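Print this page | E-mail this page
Reading time: 2 minutes

Section 4: Setting up the Trundell two-part table

Choose a level floor before you start. The Trundell top comes in two panels which meet along a straight seam across the middle. Two people are needed for steps 1 to 3.

1. Stand both frames side by side with the open channels facing inwards. Lock the feet.

2. Lower the near panel on to its frame. Keep your fingers clear of the inner edge.

3. Lower the far panel and slide it up until the two panels touch. Tighten the 4 clamp bolts underneath by hand only.

4. Run a fingertip along the seam. If you feel a step, turn the foot under the lower side until the surface is level, then tighten the clamp bolts with the key.
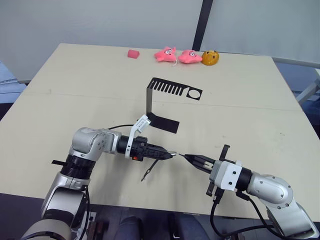

5. Wait 30 minutes and check the bolts again. The panels settle a little under their own weight and the bolts may need another quarter turn.

CAUTION: Do not sit or stand on the table. The top carries up to 50 kg, spread over both panels. Do not place a heavy item across the seam before step 5 is finished.

Care of the surface

The finish is matt and pale, and it will pick up small scuffs in ordinary use. These do not affect the table.

6. Wipe down with a damp cloth and a drop of washing-up liquid. Dry straight away, working along the seam and not across it.

7. Lift thin or flexible items off the top before wiping. Dragging them over the seam can catch the edge of the panel.
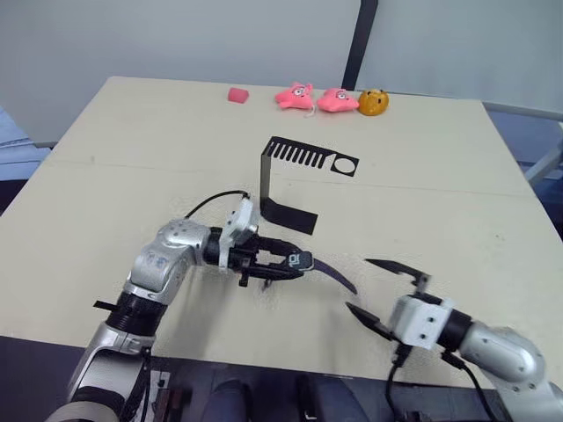 Fig. 2. Purple strip held above the tabletop. The seam runs across the middle.

Note: Scouring pads and cream cleaners leave shiny patches on the matt finish. These cannot be polished out.

Keeping things on the table

8. Put light, soft items along the far edge and leave the near panel for working on. Anything with a metal foot should have a felt pad under it.

9. If the table stands against a wall, leave a gap of two fingers behind it so that the frame can be reached.

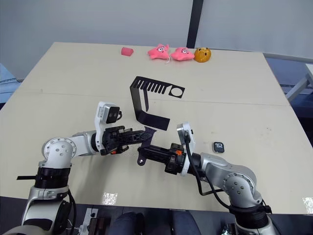 Can I use the two panels separately?
Each panel can stand on its own frame, but the inner edge has no trim. Fit the edge strip from the spares bag first. Replacement strips are listed in Section 6.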